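Right, it's Sunday the 4th November, the kettle's on, and I have been asked twice this week how we ended up with so many coloured plates, so I'm going to tell you the whole story in one go and then I can just send people here. Get yourself a biscuit, I do go on a bit.

It begins with my old white dinner service, which came from my aunt and was lovely and weighed as much as a paving slab. By last October we were down to two dinner plates with no chips in them and a gravy boat. I'd been saying for years that I'd replace it properly, with everything matching, and of course I never did.

Then Hryhorii Yurchenko (next door but one, many of you know him from the allotments) told me there was a shop in Tillstead called Ivanyshyn that sold plates one at a time, any colour you fancied, and that I should stop moaning and get on the bus. So I did. The number 108, if you want to make the trip yourself, and it goes all round the villages first so take a book.

I went in for four blue ones. You can guess how that went! The lady let me lay them all out along the counter and swap them about for the best part of a morning, and she didn't sigh at me even when I put the greens back and then asked for one of them again.

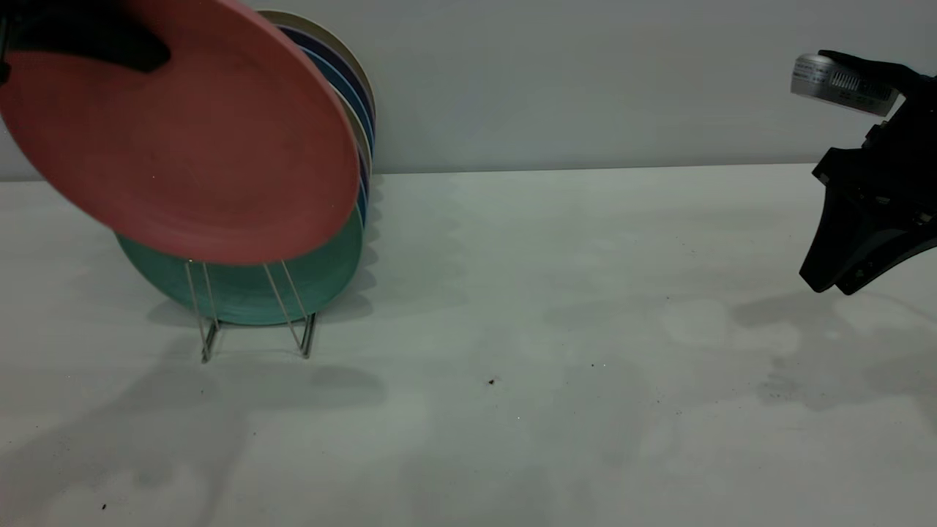 My mother always said you should buy crockery by daylight and she was quite right, because shop lights make everything look like porridge. I took each one over to the window before I'd let her wrap it. The pink was the one I dithered over longest, it looked almost orange to me indoors and I nearly left it behind, and now it's the one I'd rescue from a fire. It's a proper coral, going a bit brick-red down at the rim where the shade gets it, and next to that sea-green I think it's just smashing. My sister says it looks like a seaside café. Good!

Now, storage, which is what people really want to know about. They used to go in a pile in the cupboard, and we only ever ate off the top two because nobody could be bothered lifting the rest out. The poor ones at the bottom didn't see a potato for months.

I tried one of those slotted wooden stands from Sirow first. Very handsome, but it was made for thinner plates than mine and they leaned out of it like people waiting for a late train. It's holding the post now and doing a good job of it.

So I went back to a plain wire rack. It's light, it lives out on the white top, and you can see every plate you own without moving a thing. I don't know why I ever shut them away.

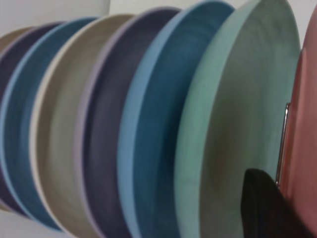

There is a long-running argument in this house about what order they should go in. My husband would have them any old how. I like a pale one next to a dark one, so you get the rims showing up as stripes, and I'm particularly fond of the beige with its creamy edge sitting beside the lavender-grey. I moved that lavender one up and down the row I don't know how many times before I was happy with it. He says that's ten minutes of my life I won't get back, but he's noticed it looks nice, I've seen him looking.

A few of you asked about washing up. Warm water, ordinary liquid, a soft cloth, and I do curry and beetroot plates straight after we've eaten. I dry them with a tea towel before they go back as well. A rack will do it for you if you're patient, but I'm not.

And before anybody writes in, yes, you can use whichever colour you like in our house, with the exception of my grandson, who has to have blue or there are tears. The pink is mine on toast mornings.

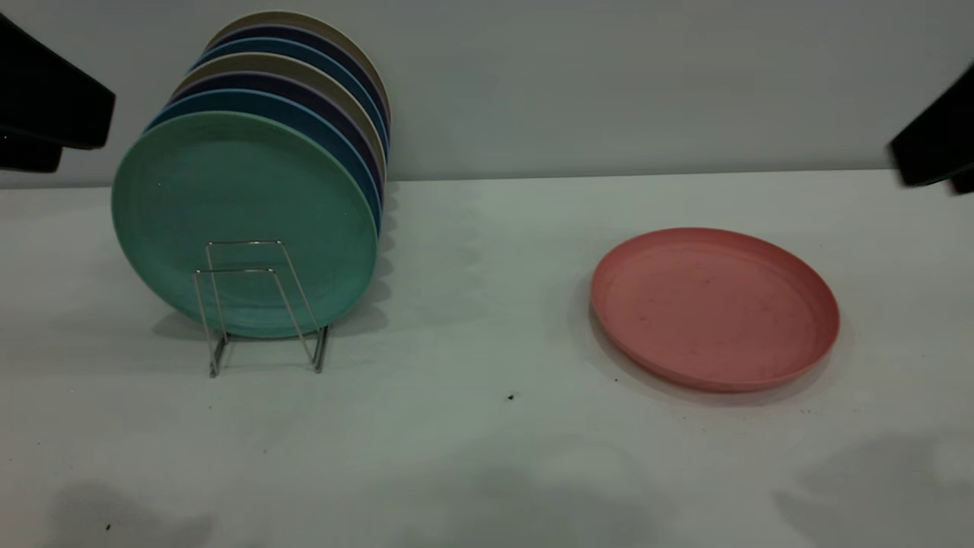 Anyway, I've got one more on my list, a mustard yellow. Ivanyshyn didn't have it last time, but Hryhorii thinks he saw something similar in Ratier when he was over there getting his glasses mended, and he's promised to look again on Thursday and ring me from the shop.

If any of you have a mustard one and can tell me whether it's a cheerful mustard or a brown sort of mustard, do please say, and put up a photo by the window if you can manage it. I'm off to see to the potatoes.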